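Walking Brustalach With the Band

Most visitors to Brustalach see the town band once, on the Saturday they happen to be there, and take a few pictures from the fountain steps. Kgomotso Nel has seen it from the inside for six seasons. She plays the tenor horn and, since last November, plans the route for the weekly march from the Rumberg gate to the old customs house.

"People ask me what time it starts, and I tell them to be there at half past ten," she said. "We leave at eleven. If you come at eleven you will be looking at the back of somebody's head."

The march covers a little less than a mile. It goes down through the Flistetti quarter, crosses the covered bridge and ends in the square, where the band plays for 20 minutes before the players go to lunch. On a normal Saturday there are 23 musicians. For the spring opening, held this year on May 11, 2019, former members come back and the number goes up to 80.

Nel said the opening brings 3000 people into a town that has two parking lots. She recommends the train. The station is at the bottom of the hill, and the walk up to the gate takes a quarter of an hour at an easy pace.

She did not grow up with any of this. She moved to Brustalach for a job at the music school and was asked to join after a neighbor heard her practicing. "I said I would do one summer," she said. "The first march I was so worried about my feet that I forgot to play for a whole street." 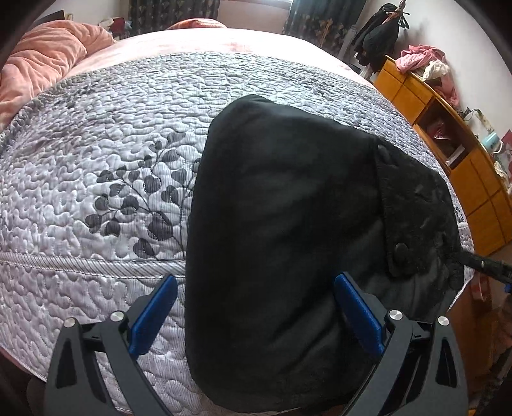

A black fabric bundle on the bed.

The route has changed twice since she took over planning. Roadwork closed the lower lane in winter, so the band now turns at Eglītis, the bakery on the corner, and comes back along the river wall. Nel likes the new way better. The wall throws the sound back across the water, and visitors can sit on the far bank and hear the whole thing.

"The bakery likes it too," she said. "They put out a second table of rolls on Saturdays."

Asked where a first-time visitor should stand, she picked the upper end of the covered bridge. The band slows down there to get through the narrow part - the drums go first - and the crowd is thinner than in the square. Parents with strollers should stay off the bridge and wait on the river side, where the pavement is flat.

Rain does not cancel the march, but it shortens it. In bad weather the band skips the bridge and plays under the arcade of the customs house. A notice goes up at the Rumberg gate by nine in the morning.

There is no charge to watch. The season runs through the last Saturday in September.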